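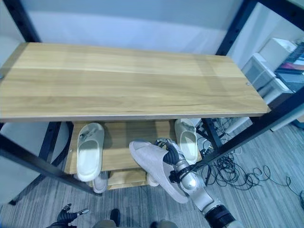

May
Bushra Bhutto and Natalina Rinaldi

3.2 Shelving and footwear at the entrance

The entrance area is fitted with an open unit of black metal uprights and crossbars carrying light wooden boards (Figure 1). The uprights have small holes along their length. We bought the unit from Vustico and used it for the whole study at the Pratgate site.

Figure 1. Shelving unit with slide slippers on the boards below the top one.

House slippers were chosen over outdoor shoes for this part of the work. They are light, they have no laces, and people tend to put them away without much thought. All pairs were slides in pale colors, cream-white or light grey. Similar colors make it harder to match a left with a right at a glance, and we wanted to know how often mixed pairs ended up side by side.

We logged 2,557 placements in 40 households' worth of daily routines, written up beforehand by Rinaldi from interviews. A placement was scored as "paired" when both slippers of one pair stood on the same board with nothing between them. Direction was noted separately. Slippers with the open heel toward the front were scored as "heel out", and a slipper that leaned or sat partly under the board above was scored by the direction of its sole.

Board depth is 40 cm. In 200 placements the slipper was pushed back far enough to need a second look from a lower angle, and these were scored twice, once by each author. Disagreements were settled by the rules in Section 2.4. The top board was not used for footwear in any routine.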